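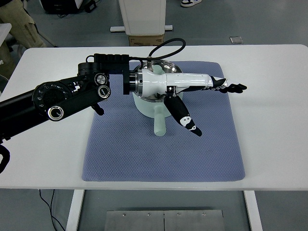
Reaching over the pot at the Wikström open day, Osthorpe.

I have been asked the same thing by pretty much everybody in the break room since I got back, so let me get it out of the way: no, it can't do the dishes. It can't do our Saturday restock either. I still had a great time, and I'd go again tomorrow if somebody else drove.

Some background for anyone who missed the sign-up sheet. Wikström has a workshop out in Osthorpe where they try out robot arms and hands on ordinary chores, and every winter they open the doors for a day to people who might someday use the things. That means warehouses, hotels, a couple of school kitchens and, this year, us. We got 3 passes. I've been in housewares for a long time and I've put more lids on more pans than I care to think about, so I went in with opinions!

The drive was 40 miles and the parking lot was a sheet of ice. Wear real shoes if you go. Check-in was quick, the coffee was decent, and they had those little waffle cookies that stick to your teeth. Then they split us into groups and let us loose on the floor, with a talk in the middle of the day that I'll get to.

The first stop was the one I'd been hoping for, a plain white table with a padded mat on it and a black robot arm coming in from the side. The job was cookware. If you've ever set up a display you know the routine: get the pot out, find the parts that go with it, put it together, turn the handle the way the planogram wants it. A new seasonal person can do that on day one while telling you about their weekend. I wanted to see how far a machine gets. 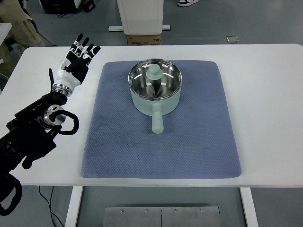 Dendgate Home & Kitchen, Housewares Floor Team

The hand is the part that got me. I'd pictured a claw, like the one in the arcade game that never gives you the bear, and this has four fingers and a thumb, in white and black, held up with the palm showing like it's about to be sworn in. The pot was a cute one too, pale mint green outside and shiny steel inside, with a long handle. I'd stock it.

What I hadn't thought about is how rude a saucepan is to a robot. The inside is basically a mirror. I stood there looking at all those bright streaks from the lights and thought, well, I know which of those is the pan and which is the ceiling, but I've had a lifetime of pans. One of the staff told us shiny metal and clear plastic are two of the things they grumble about most, along with black trash bags. (Our entire clearance aisle is shiny metal and clear plastic. I mentioned this. They laughed a little nervously.)

Then there's that long handle. A person grabs it and the pot comes along. A robot hand has to come in at an angle where the fingers can close, and hold tight enough that the heavy end doesn't swing down. I tried doing it slowly at home that night with my own two-quart, thinking about each finger, and I felt ridiculous and nearly dropped it on the cat's dish.

The other thing was speed. You know how when you reach for something you've already half closed your hand by the time you get there? These demonstrations have a lot of getting there. The arm would move and stop, and we'd all lean in, and it would move again. I'd guess I stood there for about 32 minutes and I was the last of my group to leave, because there's something weirdly gripping about it, like watching somebody parallel park.
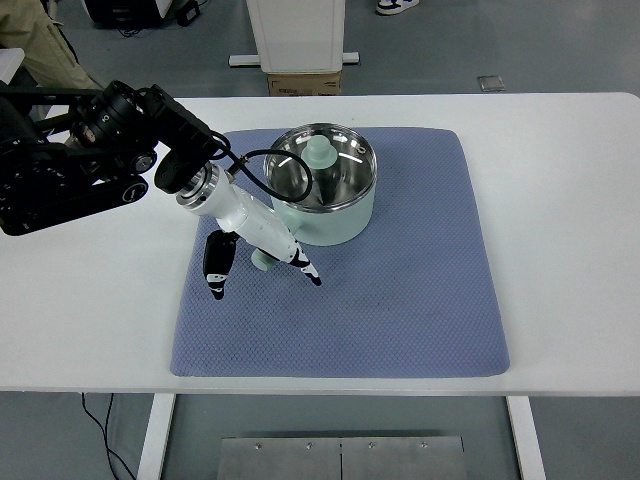

Down at the mat with one of the small green pieces. A knob-shaped one stands in the pot.

Small parts are where I quit feeling smug, by the way. I've dropped plenty of lid knobs. They roll, they go under the gondola, and you find them in August when the floor crew pulls everything out. So I had some sympathy watching a hand that size go down next to a piece that small. Your fingertips tell you when you've got hold of something before your eyes do, and from what the staff said, getting a machine to feel that is a big part of the work.

The talk was in a side room with not enough chairs. The best bit was a slide of chores people had suggested on comment cards at past open days, 400 cards in all, sorted into piles. Laundry was the biggest pile. Cleaning up after dinner was second. Somebody had written "my mother-in-law" and they'd left it up there, good for them. The speaker was refreshingly plain about which ones are close and which are a long way off. Moving the same box from the same spot to the same spot is close. A sink full of whatever your family left in it is a long way off, and nobody in the room argued.

After lunch I went over to see the Bondeck, a rolling shelf cart that follows you down an aisle so you don't have to drag it. No hands at all, it just carries things. I'll be straight with you, this is the one I'd want in the store next week. It bumped a doorframe once and needed a nudge, but my shoulders would thank me every truck day. I picked up the brochure and it's in the tray by the time clock, so please don't put your lunch on it.

So can machines do our chores yet? My take, for what a housewares lead's take is worth: carrying, sure, getting there. Unpacking a carton of mixed cookware, matching the parts, spotting the chipped one and making the shelf look nice, I didn't see anything that would worry even our slowest holiday hire. But I also remember when the self-checkouts couldn't tell a lemon from a lime, so I'm not betting my break on it.

If you want a pass for the next one, add your name to the sheet on the stockroom door. Bring a jacket for the workshop floor, bring questions (they like the nosy ones), and eat before the talk. The waffle cookies were gone by noon, and I only had some of them.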